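Predden アーム用シミュレーションパック(Stosik 製)

価格や対応機種より先に、不具合の話を書いておきます。本パックは「実機に触れる前に危険を洗い出せる」という触れ込みの製品ですが、当店の検証では、アームが対象物に接触しても接触警告が出ないことがありました。500回の試行のうち113回です。メーカーの Stosik は「設定の問題」と回答していますが、どの設定なのかは May の問い合わせ以降、示されていません。
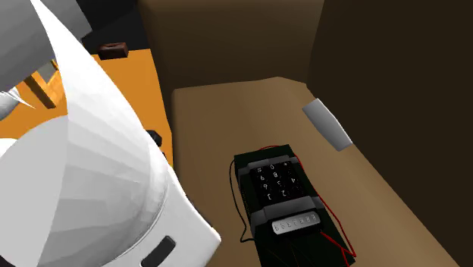

接触判定の不具合は、硬い箱や棒が相手のときにはほとんど再現しません。怪しいのは細いもの、柔らかいものです。検証を担当した Ibrahim Adeyemi は、配線の当たり判定が省略されていると見ています。キーパッド付きの装置のまわりに赤と黒の線が這っているような課題では、線に触れたかどうかの記録を当てにしないでください。警告なしは安全の証明になりません。

更新版では「修正済み」とされています。600回やり直して件数は減りましたが、ゼロにはなっていません。実機へ移す際は速度制限と非常停止を必ず併用してください。Clendex 製コントローラーでの動作は未確認です。

返品は未開封に限らず受け付けます。試行ログが3000行を超える場合は分割してお送りください。担当:Jagadeesh Thampi

関連商品
・Adebisi 非常停止スイッチ
・Clendex コントローラー用ケーブル
・Predden アーム交換用グリッパー

お問い合わせ|返品について|ページの先頭へ戻る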